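Skudgate, Season One Review

The eight half-hours of Skudgate went up all at once, which does the show no favors. It is a comedy about the press office of a small ferry company, and the joke in almost every episode is that something minor has gone wrong and the people paid to explain it make it worse. Watched one at a time, it is very good. Watched four in a row, it starts to feel like the same phone call.

The company is called Ballitz, and it runs two boats between the mainland and a resort island that has seen better summers. In the pilot, a passenger's cooler goes over the side and a local paper prints a photo of it floating. By the end of the half hour there has been an apology, a correction to the apology, and a press conference held on the wrong dock. The cooler comes back in the finale, and I was glad to see it.

The writing is the main reason to watch. The scripts trust the audience to keep up, and most scenes end a line or two before you expect. The office staff talk over each other in a way that sounds like a real office, with half the conversation about work and the other half about whose turn it is to call the landlord. There are very few jokes built to be clipped and passed around. The closest thing is the company slogan, which gets revised in every episode and is never any better.
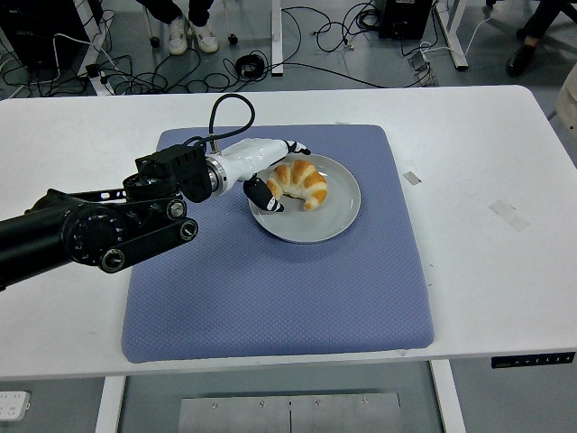

Do you need to have seen the creators' earlier show to follow this one?

Skudgate stands on its own. The same team made Cruickshank, the sketch series that ran for two seasons, and a few faces carry over, but there are no shared characters and no plot to catch up on. If you liked the long boardroom sketches in Cruickshank, the tone here is close to those. If you preferred the musical ones, there is only one song in the whole season and it is played on hold music.

Episode 5 is the high point. A storm cancels the last crossing and the whole press office is stuck overnight in the terminal with 22 passengers, one working vending machine, and a reporter who has figured out she can just sit there and listen. It is nearly a stage play, with one room, no music and a lot of waiting. The season should have had one or two more like it.

The middle of the season is weaker. Episodes three and four bring in a rival firm, Vorkmont, that wants to buy the route, and the show turns into something more ordinary. There are secret meetings in parking lots and a stolen binder. The Vorkmont people are played broad, all handshakes and fleece vests, and they don't belong in the same series as the quiet, tired people at Ballitz. One subplot about a forged timetable is dropped and never mentioned again.

The look of the show is plain, and I mean that as praise. It was clearly shot in a real terminal, with bad lighting and carpet that has been walked on for decades. The camera mostly stays put. When it does move, as in the long walk down the ramp at the end of episode six, you notice. Sound is more of a problem. The dialogue is mixed low against the engines and the gulls, and I turned on subtitles partway through the pilot and left them on.

The season is set in 2000, and the show handles that lightly. There are fax machines and a website that somebody's nephew is supposed to be fixing, but nobody stops to point at them. It matters mostly because bad news moves slowly enough for the staff to think they can get ahead of it.

The finale wraps up the sale of the route in a hurry - too much of a hurry, after three episodes spent setting it up - and then gives its last ten minutes to the office packing for the off season. Those ten minutes are close to perfect. The very last scene sets up a second season, though none had been announced when I wrote this.

Start with the pilot, then go straight through, at one or two a night. The Vorkmont episodes can be half watched while folding laundry. I would not skip them completely, as the binder does come up again.

Rating: 4 out of 5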